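Work and Automation - Handout 4
The arm on the bench: what changes for the people beside it
Course leader: Johanna Trummer
Revised 2023-11-05

Before you read

Welcome back! Last time we talked about the big fenced-off machines in car plants, the ones that do the same weld all day behind a gate. This handout is about something smaller and, to my mind, far more interesting: a single arm on a bench in a repair workshop, with people at the next bench along. I find this kind of automation fascinating because it gets into the work itself. You can't put it in a separate hall and forget about it.

Our case is Fenora, a firm in Breston that takes in worn hand tools and kitchen and bar equipment, sorts out what can be saved, and sends it back to the owners. There are 93 people on the books. I spent a good part of June there with Ximeng Lu, who did most of the interviews, and the quotations below come from her notes. Please read the whole handout before the seminar and bring your own answers to the tasks at the end.

1. The job before the arm

Fenora's work used to be split between two rooms. In the front room, items were unpacked, looked over and put in position for the repairers. In the back room, the repairers did the skilled part - freeing stuck joints, changing handles, cleaning up threads. The front room was where you started if you were new. You picked things up, turned them over, put them down the right way round, and after a year or so you had handled enough odd objects to be useful in the back.

Keep that last point in mind, as we'll come back to it. A job that looks like fetching and placing can also be a school.

The front room was hard on hands and wrists too. Lihua Dai did it for nine years and told Ximeng, "You don't notice the first hundred. You notice them when you get home and try to open a jar." Any honest account of automation has to leave room for that. People may be fond of a job and still be very glad to hand over a piece of it.

2. What the arm is asked to do

The task given to the arm is picking up single items, bringing them to a board and setting them down in a useful position. It sounds easy! Try it in your head with a pair of garlic presses, a corkscrew and a clamp, all different weights, all with bits that swing about. A person feels the balance shift and adjusts the grip without thinking. For an arm, each of those little adjustments has to come from somewhere.

The board matters more than visitors expect. It gives everyone a shared place to look at, and the talk in the workshop is full of it: "on the board", "off the board", "is the board clear?" When you watch new automation come into a workplace, listen for words like these. They tell you where people think the machine's work stops and their own begins.

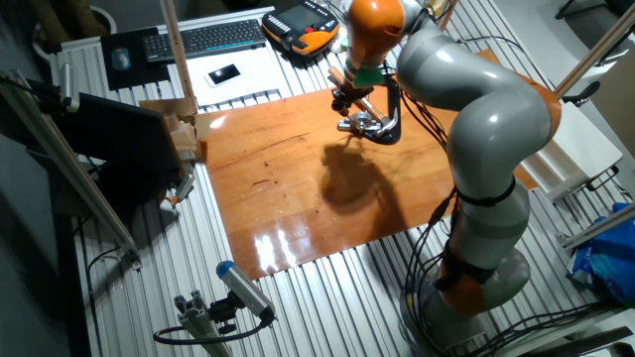
3. Who does what now

Three sorts of work have grown up around the bench, and none of them was in anybody's job description before.

Setting up. Someone chooses the items, decides how each should be held and moves the arm through it with the teach pendant. At Fenora this is mostly Jianhua Yan, a repairer of long standing who had never touched a robot before. He learned in four weeks and he's now the person everyone calls over.

Watching. Someone has to see when a grip is going wrong. This is tiring in a way that's quite different from lifting. Your hands are free but your attention isn't, and several people said they'd like shorter turns at it.

Deciding. When an item is too odd, someone has to say that a person should do it. That sounds small, but it's a judgement, and it carries some authority. Who holds that authority is one of the best questions you can ask in any automated workplace.

Notice how uneven these three are. Setting up earned Jianhua a higher grade. Watching was added to people's existing duties with no change in grade at all. Deciding was never written down anywhere, so it fell to whoever was standing nearest. The machine was the same for all of them, and the firm made very different choices about each kind of work.

4. Knowing with the hands

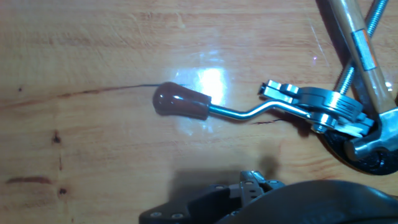 Tacit knowledge is the term you'll meet in the reading, and it means the things people know how to do but find difficult to put into words. Ask a good repairer how to pick something up and you'll often get a shrug, or a demonstration. Automation forces that knowledge out into the open, because somebody has to show the arm where to take hold, how hard and from which side. Take a metal lever with a rounded, dark reddish-brown knob at one end, a thin chrome rod with a bend in it, and a stack of metal plates at the other end. Where would you grip it? The knob is the part made for a human hand, so most students point to that. Then think about where the weight is likely to sit, and what the bend does when you lift from one end. Jianhua says he had to slow down and watch himself do things he'd done for half his life, and he loved it. "I learned my own job again," he told us.

I think this is the most hopeful part of the case, and it deserves proper study. But there's a second side. Once the knowledge has been shown to the arm, it belongs in some sense to the firm. Lihua raised this at a staff meeting, very calmly, and asked whether people who teach the arm should be paid for teaching. The answer she got was friendly and vague. Put yourself in the position of both sides before the seminar; there are decent arguments each way.

5. The handover problem

Handover is the moment when work passes from the machine to a person, or back again. Most of the trouble reported at Fenora happens there. People described it in different ways:

- not knowing if the arm has finished or has only paused
- reaching for an item too early
- putting a tool back in a position that suits a hand but not a gripper
- two people each thinking the other had taken over the watching

None of these comes down to a faulty machine or a careless person. They belong to the join between the two. Xiaoyan Kong, who runs the evening shift, dealt with the last one simply by having people say it aloud: "I've got it." You'll recognise this from sport, or from carrying a sofa down the stairs. It cost nothing and it spread to the day shift inside a fortnight.

Shared bench space is part of the same problem. Watching means sitting or standing close by, and paperwork, screens and personal things drift towards wherever people spend their time. When you do your own workplace visit, look at the far end of a bench as carefully as the middle. It tells you who works there and what they need within reach. 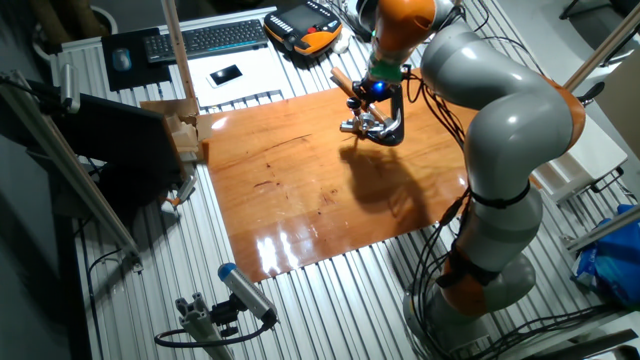
Fig. 3. The gripper holding a wooden-handled tool over the board. Note the keyboard, mouse and teach pendant at the far end of the table.

6. What happened to the beginners?

Back to the front room. With the arm doing part of the placing, Fenora takes on fewer beginners there, and those who do come spend less time handling things. The firm expected to save on training. Within a few months the back room was complaining that newcomers were quick with the pendant and slow with a stuck thread.

Their answer was a set of mixed turns. A beginner now spends part of the week at the arm and part of it sorting by hand from a crate of about 200 items kept for the purpose. The crate is known as Vodier, after the supplier's name printed on the lid, and being "on Vodier" has become a badge of honour of sorts. The beginners Ximeng spoke to liked it better than the arm! One of them said it was the only time in the week she could make a mistake without anyone having to press a button.

Is this a good use of working time? The accounts office isn't convinced. The repairers are. I lean towards the repairers, but I'd like you to argue with me.

7. Points to take into the seminar

A machine takes over tasks, and a job is a bundle of tasks. When one is pulled out, what's left has to be tied together again by somebody, and that may be done well or badly.

New work nearly always appears. Ask if it has a name, if it has a grade, and who does it when the usual person is off ill.

Learning can disappear without anyone deciding that it should. Look for the dull job where people used to pick things up (in both senses).

Relief counts. Sore wrists are real, and a course like this one can get so interested in skill that it forgets them. Lihua's wrists are better. She told us so twice.

8. Tasks

Task A. Choose a hand tool you use at home. Write instructions for picking it up, for a reader who has never seen it. Half a page. Swap with a neighbour and follow each other's instructions to the letter. This gets noisy, and it's meant to.

Task B. Draw up a list of the tasks in a job you have held. Mark the ones you'd gladly give to an arm, then mark the ones where you learned the most. Where do the two sets of marks overlap?

Task C. In pairs, act out the staff meeting from section 4. One of you is Lihua, the other is the manager. Find an arrangement for paying people who teach the arm that both could sign.

Task D (for those writing the long essay). Read the Ren chapter in your course pack, on watching as work, and compare it with section 3 above. Ren's operators sit in a control room well away from the machinery. Does being right beside the bench make the watching easier or harder, and for whom?

Bring Task A on paper, please, as we'll be passing it round. Ximeng will join us for the second half and is happy to take questions about the interviews.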